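How to Set Up a Small Wall Shelf and Rack Over a Kitchen Counter (and What to Skip)

Posted in November by the Kullora kitchen desk

Most advice on small kitchens starts with a shopping list. Buy the matching jars, buy the label maker, buy the bamboo dividers. I have tried a fair amount of this and I'm not convinced much of it helps. A wire basket on the back wall and a narrow rack on the side wall will do most of the work, if you are strict about what goes in them.

What you need

- one wire basket shelf, wall mounted
- one narrow mesh rack for jars
- screws and anchors that suit your wall (the ones in the packet often don't)
- a pencil, a level, a damp cloth
- an hour, whatever the box says

Step 1. Take everything off the counter

All of it, including the things you think live there. Wipe the surface down. Leave it bare overnight if you can stand to. What you go looking for at breakfast has earned a spot within reach. What you don't miss can go in a cupboard.

Step 2. Choose the basket

I had a Kavberg basket first and a Sudov after that. The Kavberg had a nicer finish and a front rail so low that a packet of crackers went over it twice in one evening. The Sudov is plainer and deeper. Ignore the weight rating on the label. It tells you what the metal can hold and says very little about your wall.

If you have patterned wallpaper, open wire is kinder to it than a solid shelf. You paid for the pattern, so you may as well see it. Do check behind the basket now and then for grease. Sellers like to say paper is "wipeable," and I would test that on an offcut before believing it.

Step 3. Hang it lower than you want to

The usual tip is to hang a shelf at eye level. For a basket of mugs that is too high. You end up lifting each mug over the rail with your arm stretched out, and sooner or later one hits the tap. Hold the basket against the wall, reach in as if you were getting a mug, and bring it down until your elbow stays bent. Then mark the holes. Leave enough room below for a dinner plate to pass under without scraping.

Step 4. Fill it, then take a third out

Mugs at one end, bags standing upright against the wall, lidded boxes at the other end. Chips do fine here, and they get eaten before they go stale, which can't be said for the bag at the back of the cupboard.

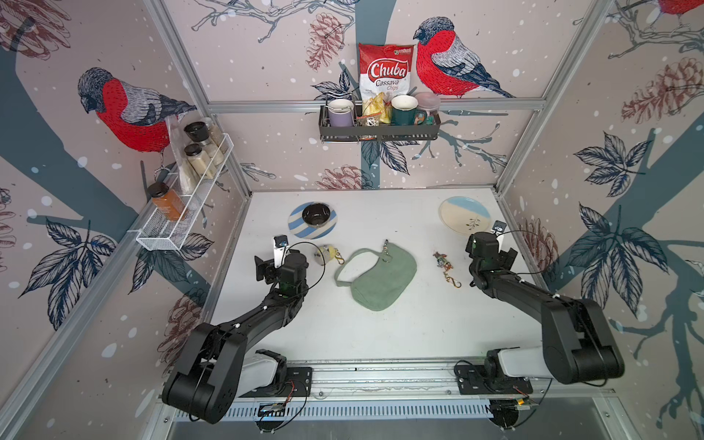 Small packets are the real nuisance. They slide flat, they work their way down between bigger things, and you buy a second one. Wedge them between two heavier items or put them in a box with a lid. Clips are fine if you already own some. I wouldn't go out and buy a set of 48, which is how they seem to be sold now.

Step 5. Jars go on the side

The side rack is for dry goods and one bottle. Two jars with good lids will cover what most people reach for daily. A 500 ml jar is plenty. The big ones look generous and then sit half full of flour from last spring.

Put the bottle at the front end, where you can grab it by the neck. Oil and sauce drip, so stand it on a folded piece of paper towel and change that when it looks bad. Decanting everything is a chore that photographs well. If the packet closes properly, leave it in the packet.

Step 6. Keep the counter for plates

With the wall doing the storage, the counter only has to hold what you're about to use. I leave out a plate with a bowl on it and one more plate beside it, and I don't care that they come from different sets. The Sepúlveda catalog would sell you a matching group. Food tastes the same.

Step 7. Check it in a month

Tighten the screws. Take out anything you haven't touched. If the basket has started to lean forward, the anchors are wrong, and adding another screw to the same soft plaster won't fix it. Take it down and start again a little to one side.

Comments (4)

tinyflat_reader: Agree on the height. Ours came down by a hand's width and it's much better. Wish I'd read this before drilling.

M.: Not sure about open wire near a stove. Mine gets sticky within a week and I have to wash the whole thing in the tub.

oatsandsalt: I like decanting! It takes me five minutes and I can see when I'm low on rice. Each to their own.

greenmug364: What anchors did you use in the end? Same leaning problem here, old plaster.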